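Quarter past nine, evening, kettle on

Well, the laundry got folded. All of it! I want that written down somewhere because I don't think it's happened since March, and I know perfectly well what the chair in the corner will look like by the end of next week.

I started with the towels since they're easy and make you feel like you're getting somewhere. Then pillowcases, then the fitted sheet, which I rolled into a ball and pushed to the back of the closet same as always. After that I was on a roll, so I pulled out the whole drawer of dark cloths and dumped it on the table. What a drawer. There was a napkin from Alasdair's birthday in there with the candle wax still on it, and one of the tea towels we bought in Stoltlow that summer it rained, and a sock. I've been looking for that sock since before we painted.

My system (I have one now) is thirds the long way, then in half, then in half again, and the pile goes in with the folded edge to the front so you can pull one out without the rest coming along. Alper does his in quarters and says mine are too fat for the drawer. He may be right about the drawer. I took out 14 that are really only good for the car and put them in a bag by the door — we'll see how long the bag stays by the door.

The gray ones I kept. They came from that shop in Ukstead that was closing down, and they wash better than anything else we own. You have to shake them out hard first, though, or the corners stay curled and the fold never sits flat. I ironed two and then decided that ironing cloths is for other people.

Phoned Alasdair around six to ask if he wants his big serving dish back, and he kept me on for 24 minutes about the new gutters. The dish is still here. He did say to put a bit of vinegar in with the dark wash to keep it from going chalky, so I'll try that next time, if I remember to buy vinegar. Also need: clothespins, dish soap, a bulb for the hall, something for supper that isn't eggs.

I'd meant to do the shelf over the washer too, but my back had opinions and there was half a pot of soup left. So the shelf can wait. Tomorrow I want to go through the napkins properly and work out which ones match, and maybe find out what's in the blue tin, because it rattles and neither of us remembers putting anything in it.

Alper's already asleep. I can hear him from here. Tea, then bed. 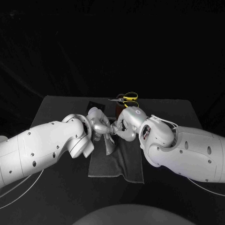 Gray cloth, folded, on the dark tabletop.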